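Ticket 3171: Sturden desk frame, wrong screws in bag and desk leans to the left
Opened by: Shazia Gondal
Status: Closed
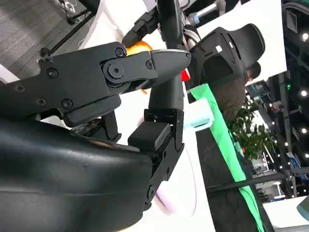 I bought the Sturden desk frame from the Butell shop and I assembled it on 21st July according to the printed manual. The desk stands, but when I put weight on the left side it leans, and when I type the monitor moves a little. I have checked the floor with a spirit level and the floor is good. I think the problem is in the screws of the left leg. The manual asks for black hex screws everywhere, and I know that black screws on a matte black plate, as in the photo, are not easy to see, so I went over all the joints two times with a lamp. On the left leg two of the screws do not go in to the end. They turn freely and do not hold.

What I have tried already:
- I took both screws out and put them in by hand first, without the key.
- I exchanged them with two screws from the right leg. The screws from the right leg hold well on the left side. The left ones do not hold on the right side.
- I loosened all screws of the crossbar, pushed the frame straight and tightened again, in the order of page 4 of the manual.

From this I understand that the holes are in order and the screws are wrong. Please tell me if I understand it correctly.

Reply from Butell support
Thank you for the detailed report. Please lay one of the loose screws next to a good one and compare the length and the thread. Could you also send us the bag number? It is printed on the small white label.

Shazia Gondal
I compared them. The length is the same. The thread of the loose screw is finer, I can feel it with the fingernail. The bag number is 1977. There is a second bag in the box with no label, and in it are the washers and the hex key.

Reply from Butell support
Bag 1977 belongs to the Rallano shelf, so it was packed with your frame by mistake. We are sending the correct bag. Until it arrives, please do not load the desk with more than a laptop, and do not force the loose screws, because the finer thread can damage the hole.

Shazia Gondal
Thank you, I removed the monitor and put it on a chair. One more question. In the manual it is written that the maximum load is 200 pounds, but on the carton it is written 400. Which one is correct?

Reply from Butell support
The manual is correct for the single frame. The number on the carton is for the double frame, which comes in the same carton. We have passed this on to the packing team.

Shazia Gondal
The new bag came today. All screws go in to the end and hold. I put the monitor back and leaned on the left side with both arms, and the desk does not lean anymore. The monitor still moves very slightly when I type fast, but I had the same with my old Singhal desk and it does not disturb me. Should I send the wrong screws back?

Reply from Butell support
No need to return them. We are closing the ticket now. If anything becomes loose again, please reply to this message and the ticket will reopen.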